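Clela notes: the planner, the tape, the wrist view

24 Mar 2025

Quick one, have to get back to it in 15 minutes.

So the planner rewrite is in. Womwood (our motion stack, for anyone new) was replanning the whole path every time the perception node sneezed. One new blob in the costmap, throw everything out, start again. Arm would stop, think, go. Stop, think, go. Awful to watch. Worse to sit beside.

Changed it so a replan only fires if the new obstacle lands inside the swept volume of what's left of the path. Should have been that way since January. I had a note to myself saying exactly this and then didn't do it.

Median plan time was 508 ms. Now 188. Same machine, same scenes, no new hardware. Most of that is just not doing work we didnt need.

Perception side is messier. The floor is carpet, flecked, and the flecks give the stereo matcher plenty to grab onto, good. Cables are the opposite. Thin, dark, low. The segmentation gets a fat cable most of the time and loses a thin one whenever it bends. I've been labelling them by hand in Avcı, which is fine for an afternoon and then your wrist hurts. 58 frames in so far. Want more before I retrain.

Cheap fix in the meantime: the taped square is the work zone, hard coded as a keep-in region for anything below knee height. Planner isn't allowed to put a fingertip near the floor outside it. The colour threshold on the tape is solid except where it's creased and the shine blows out, so I fit lines to the edges and ignore gaps. Corners get a bit wonky where the strips overlap. Living with it.

Still to do on the keep-in region:
- buffer on the inside edge, currently zero, dumb
- save the fitted lines to the bag so I can replay them
- stop it failing silently if it only finds two sides

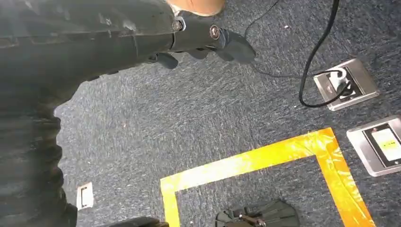

Wrist view. Tape, cables, floor boxes, all the usual suspects.

The bit I care about is the thin black cable just past the fingertips. If the mask drops it, the planner sees open carpet there and is happy to go low. The floor boxes are less of a worry, nice square edges, and they're outside the tape anyway. Self-filter is the other thing. The pleated sleeve changes shape as the arm bends and the filter uses a rigid mesh, so folds leak through as obstacles. Padded the mesh for now. Ugly, and it eats a strip of usable view down the left.

Coterer export is still broken, I know, I've seen teh emails. Next on the list after the buffer thing. Branch is up if you want to poke at it, config is in the usual spot, don't trust the defaults for the tape threshold.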